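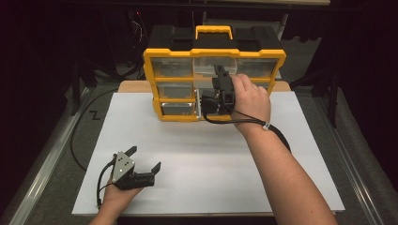 Filtness asked whether the cable check has to be done before every run or only once at the start of the session, and the answer given at sign-off was every run, both hands. The wording of item 6 has been changed to say so.

Fenham Robotics Club
Bench safety checklist, hand-held gripper station
Project: drawer sorting
Inspected Sunday, November 23, 2025
Form revised after this inspection. Please recycle any copies with the March heading.

Marks used: OK, FIX (can be used today, repair before next session), STOP (do not use).

TABLE AND BASE

1. Table steady, no rocking when leaned on. OK
2. Rails tight, no sharp ends, no loose screws. FIX
Comment: One screw on the right-hand rail turned by hand. Tightened, but it needs thread lock.
3. Top wiped and clear of parts left by the last team. OK
Comment: Two washers and a pencil stub removed.
4. Floor behind the table clear enough to walk. FIX
Comment: Stand legs stick out farther than they need to. Turn them so one leg points at the wall. Loose wire bundle to be tied up off the floor.

GRIPPERS AND CABLES

5. Jaws open and close fully by hand with power off. OK
Comment: Left one is stiffer. Team says it has been that way since the fingers were changed.
6. Cable tied at the wrist and running back along the forearm, with enough slack to bend the elbow. Check both hands before every run. FIX
Comment: Tie must be snug on the cable and loose on the skin. Trim the tail flush, as a cut tail scratches. Spare ties are in the Fakport box.
7. No cable looped where a hand or sleeve can catch it. FIX
Comment: Extra length on the left side to be coiled and clipped to the base. Leave 20 inches free from the clip to the gripper.
8. Plates and fingers free of burrs. OK
Comment: Run a cloth over the edges, not a bare thumb.
9. Connectors pushed home, no bare wire. OK

DRAWER ORGANIZER

10. Organizer sits flat on its board and does not slide when a drawer is pulled. OK
Comment: Tested with each drawer. The board moved slightly on the last one, so new grip pads would be worth having.
11. Drawers have no cracks or broken corners. OK
12. Drawer contents light and blunt. No blades, pins or batteries. OK
Comment: Stojanović kit parts only. Anything else goes back to the shelf before the run.
13. Organizer is not moved by its handle using a gripper. Lift it by hand. OK

OPERATOR

14. Sleeves above the elbow or tight to the arm. Rings, watches and bracelets off. OK
15. Hair tied back. OK
16. Safety glasses on for anyone at the table. STOP
Comment: Two pairs short. Nobody runs without them. Work held up until pairs were borrowed from the drill press area. Return them.
17. Runs limited to 30 minutes, then swap. OK
Comment: Run log is at 174 and the times look right. Stop sooner if the wrist aches.
18. A second member is within reach of the power switch for the whole run. OK

RESULT

Station passed for use once item 16 was put right. Items 2, 4, 6 and 7 stay open and will be looked at again before the next session. The team lead signs the bottom copy, and the top copy stays on the clipboard by the door.

Next inspection is due after 3 more sessions, or sooner if the table is moved.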